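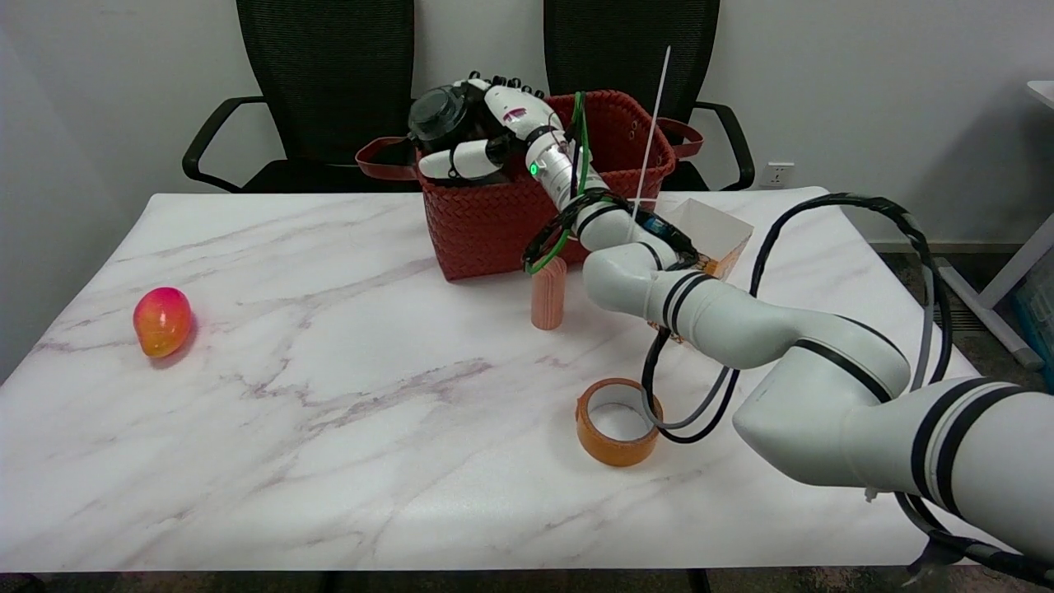

Figure 4.1 A robot hand holding a dark, ribbed object over a woven basket. Note the loop of green cable at the wrist.

Chapter 4
Good Practice at the Shared Table

By now you have read three chapters on how arms are built, driven, and told where to go, and I expect you are itching to switch one on. We are nearly there, I promise! Before we get to the exercises, though, I would like to spend one chapter on habits, and most of those habits have to do with the table you and the arm will both be using.

When I started teaching this course at Zurham, the house rules ran to 32 items, printed in small type and taped inside a cupboard door. They were good rules, written by careful people, and students signed them in the first week and never opened the cupboard again. My colleague Radka Obradović rewrote them one long afternoon in May so that each rule named a thing you could walk over and look at (a plug, a cable, a mark on the floor), and it is her version, with a few changes of my own, that you will find at the end of this chapter.

Let us begin with cables, which students tend to find dull and which cause more trouble in our lab than all the software put together. An arm turns at every joint, and whatever runs along the outside of it has to turn too. In Figure 4.1 the black cables rise in a large loop over the upper segment, while the green one goes around the wrist and along the forearm. A loop gives the joint some slack. Too little slack and the cable pulls at its connector; too much and it catches on a basket handle or the corner of a box. You cannot judge this by looking at the arm in one position, so our rule is to move it slowly through the whole planned path, with the hand empty, and watch the cables the entire way. Do it again whenever somebody has re-routed one – even if that somebody was you, ten minutes ago.

Next come the objects. A mango and a roll of tape ask very different things of a hand. One is smooth and bruises easily, the other has a hollow core that fingers can slip into. Write down every object before a run, including the ones the arm is not supposed to touch, and say where each one starts. Nikola Leka, who ran the lab before me, kept these lists in pencil in a ledger, and I still borrow from his headings.

Then there is the matter of people. Chairs have a way of creeping up to a table, and people have a way of sitting down in them. For every task, work out how far the arm can reach with the longest object it will hold, mark that line, and keep seats and elbows outside it while the drives are on. Agree out loud on who has the stop button. If that person needs to leave, even for a moment, the arm is stopped first.

A word about standards. The published safety standards for robots are revised from time to time, and you should always work from the current edition held by your own school or employer. Our house rules sit underneath them and never replace them.

Section 4.1 takes up the walk-through in detail, beginning with the 60 seconds before power is applied.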